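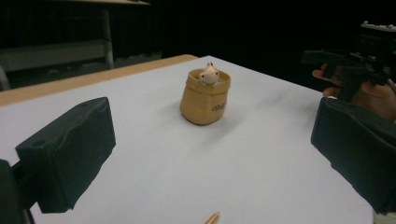
Padded fingers and the little yellow sack, on the white table.

Hi Kirsty, quick update from the Kinasbridge workshop! We've spent 300 of the 500 so far, mostly on motors and the foam for the finger pads (I went through a lot of foam). The second hand-held gripper is built too – Mohammed-Awal did the wiring and I did the swearing. The trigger spring is still too stiff for my liking, so a softer one is next, then the wrist joint. I'd like to hold the rest back for that until December, if that's okay with you.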